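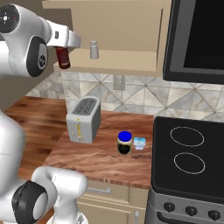

Meron Mekonnen wrote to ask whether a lot with no road frontage is ever worth making an offer on, and whether I regret mine yet. I don't regret it, but I would do a few things in a different order.

The lot is outside Zatstead, a little over 3 acres, mostly grass with a strip of maples along the back. It was listed through Kontogiannis and had been on the market since March. The listing said "access by easement" and left it there. I called and asked for the easement document. The agent sent me a map with a dotted line on it, so I asked again, and then I went to the county recorder's office and looked for it myself.

That took most of a morning. The oldest deed I could find that mentioned the lane was from 1844, and it described the route by a stone and an oak tree. The oak is gone. I never did find the stone. A later deed, from when the farm was split up, gives the lane a proper width and says it runs with the land, so it passes to whoever buys. It doesn't say who pays to keep the gravel in shape.

I paid $700 to have a surveyor mark the corners and the lane. He found that the neighbor's fence sits 6 feet over the line on the east side. The neighbor, Bezawit Workneh, already suspected this and was good about it. We signed a short agreement that the fence can stay until it needs replacing. We also wrote down that we split the gravel evenly. Both papers are recorded now.

Meron also asked about the title company. I used Flanano. They were slow to answer email and quick on the phone, so call them. Their first report left out the later deed, and I had to send in my copy before they would insure the access. Read the exceptions page, even though it is dull.

If I did this again I would get the survey before settling on a price. I made my offer first, with a survey condition in it, and the seller wouldn't move much afterward. I would also have the soil tested for septic earlier. Mine passed, but I spent two weeks not knowing, with my deposit already sitting in escrow.

The bank was its own problem. Two lenders wouldn't look at raw land at all. Orkard would, with a larger down payment than I had planned on, and that pushed the well back to next year.

Meron, if the lot you mean is the one past the creek, ask who owns the culvert. It wasn't on any map I saw.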